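Snack tray (desk and tabletop)

A snack tray, sometimes called a snack basket or (in our house) the nibbles bin, is a shallow open container for keeping small wrapped foods together on a desk, counter or worktop. I've been writing these household entries for the Gernstead wiki for a while now, and this is the one I get the most messages about, so I've given it a proper rewrite and put back the bit on wrappers.

What counts as one

The usual sort is a plastic tray or basket with rounded corners and raised sides, low enough that you can see what's in it without rummaging. Teal and blue-green ones are everywhere at the moment. Wire and wicker do the same job, but crumbs get into wicker and they never really leave, so I gave mine away in August.

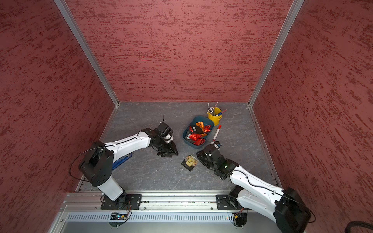

The size matters more than people think. A tray that's too big turns into a general dumping ground, and before long you've got batteries and a stray sock in with the crisps. Mine is 32 centimetres along the long side and it fits nicely on the shelf above the kettle. Branwen Ellis, who edits the storage pages here, prefers something half that and refills it more often. We've agreed to disagree!

Sharing a surface with stationery

Lots of trays live on a working desk, and that's where the muddle starts. Pens want a tall, narrow holder, a pot or a little metal bucket, so they stand up and you can grab one. Snacks want the opposite. Put the two containers next to each other by all means, but keep the stapler out of the food. I once found a Fuvadeck tape dispenser under a heap of rice crackers at the office, and it had plainly been there for weeks.
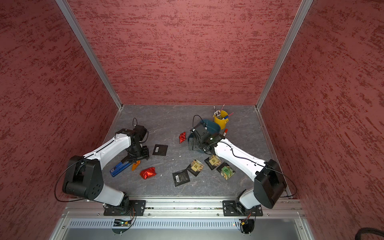 My own rule is that anything with a cap goes in the pot and anything with a crimped seam goes in the tray. Markers without their caps go in the bin (sorry, but they're never coming back to life). It's a quick job once you've done it a few times, nine minutes if I don't stop to eat anything.

Loose bags and awkward packets

Soft bags are the difficult ones. They crumple and twist, and they slide flat under everything else so you forget you bought them. Stiff boxes are much easier, and they make a handy end wall for the floppier things to lean on. Empty wrappers ought to go straight out, though every tray I've ever met has had at least one hiding in it.
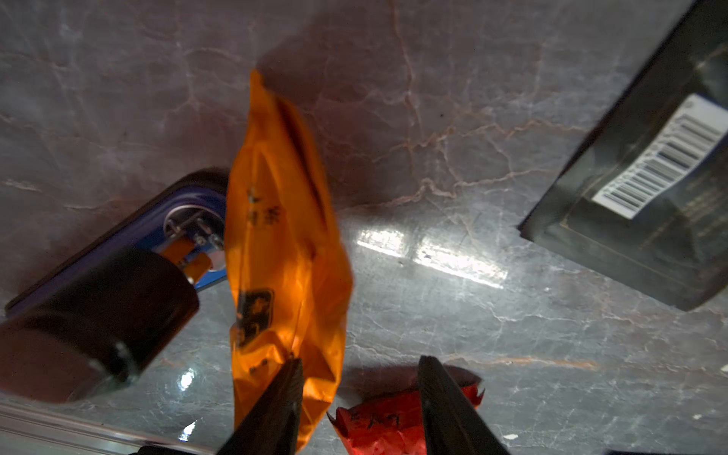
Should packets be stood up or laid flat?
Stand them up if the tray's sides are high enough to hold them, with the printed side facing you, and lay flat only what won't stay upright.

Filling it

I start with the stiffest packets along the ends and wedge the shiny, puffy ones in the middle, where they hold each other up. Ognjen Angelovski left a long comment on the old version of this page saying you should sort by colour, reds together and blacks together, and I did try it. It looks lovely. It also means all the spicy ones end up in one clump, at least with the things I buy.

Labels are worth a thought too. If you buy from shops where the packaging is in a language you don't read, turn the packet so the food picture shows, and you'll have a fair idea what you're reaching for.

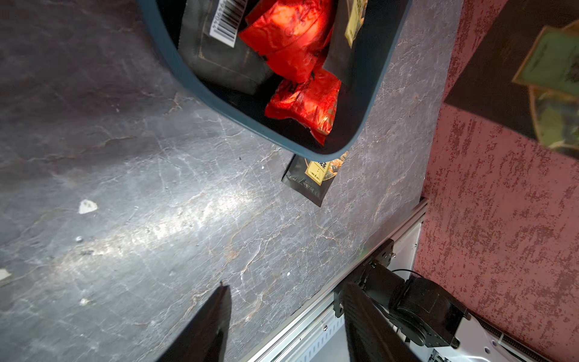
Don't go much above the rim. My old Arberg basket would take around 17 small packets before they started hopping out over the side, and the newer one from Tomić takes fewer because its sides slope in. When something won't fit, I leave it on the table in front as the next one to be eaten, and that seems to sort itself out by teatime.

See also: pen pot, biscuit tin, fruit bowl, drawer divider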